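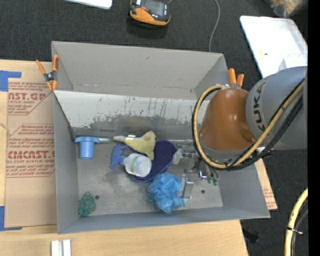 4. Grasp selection and recovery software

4.1 Overview

The picking stack, which we call Maron, runs as three processes on one workstation. The first segments the camera image and proposes suction points. The second scores each point and checks that the arm can get there without touching the bin. The third sends the chosen motion to the arm controller and watches the vacuum line. Messages between them pass through a small queue library, Travum, written by our group for an earlier palletising project. We kept it for its logging, since every message is stored with its timestamp and a full pick can be replayed later without the robot.

Figure 4 shows the bin with a mixed set of items and the KUKA arm reaching in from the right. The items were picked to differ in stiffness and outline. A spray bottle lies on its side partly on a dark navy fabric item, and a crumpled light blue bundle sits in front of the fabric. Sets of this kind are harder for the segmentation step than rows of boxes, as the border between a rigid item and the cloth under it is often weak in the depth image.

4.2 Proposing suction points

Each incoming depth image is first cropped to the inside of the bin. The crop uses a stored model of the walls, including the slope of the far wall, which an earlier version of the code treated as vertical. With the vertical model, points low on the slope were passed on as item surface, and the arm was twice sent to pick the wall.

After cropping, surface normals are estimated and the image is divided into patches of similar direction. Up to 200 candidate points are drawn from the patches, with larger patches receiving more points. A patch smaller than the suction cup is dropped unless no larger patch remains. The colour image is used only to split patches that look continuous in depth but change sharply in colour. This helps where an item lies flat against another. It hurts on printed or spotted items, which are sometimes split into pieces too small to keep, so the colour split is switched off for any patch below a fixed area.

4.3 Scoring and reachability

The score of a candidate is a weighted sum of local flatness, distance from the patch edge and the angle between the surface normal and the vertical. The weights were fitted by Zdzisław Szczepańska on 462 logged attempts from the Sternby bench, each labelled by hand as held, dropped or never sealed. We tried a small neural network on the same data. It ranked the candidates slightly better, but its errors were harder to trace, and we kept the weighted sum for the work reported here.

Reachability is checked in order of score, and the search stops at the first candidate that passes. The collision model covers the bin walls, the rim, the clamps fixed to the rim and the gripper bracket. The hose and cables at the wrist are modelled as one padded volume that turns with the last joint. The volume is larger than it needs to be in most poses. It rules out some points close to the walls that a person driving the arm by hand could reach, and we count these as a known loss.

4.4 Executing and recovering

The approach is a straight line along the surface normal, ending 2 mm past the expected contact. If the vacuum reading does not fall below the threshold while the cup is pressed down, the arm withdraws along the same line and the candidate is marked as failed. Points near it are lowered in score for the next image. Without this penalty the planner tended to return to almost the same spot, most often on creased fabric, where a new image gives nearly the same normals.

A held item is lifted slowly for the first part of the motion and the vacuum is read again before the arm clears the rim. A loss at this stage is treated as a drop inside the bin. A new image is taken and all stored penalties are cleared, as the items may have moved.

4.5 Replay test

To compare versions of the scoring code on equal terms we used a replay set of 111 recorded images, chosen to cover full, half-full and nearly empty bins. Replay cannot show whether a new grasp would have held. It does show when a change moves the chosen point to a different item, and those cases were looked at by hand before the change was tried on the arm. Following Urbańczyk, we report them separately from changes of position on the same item.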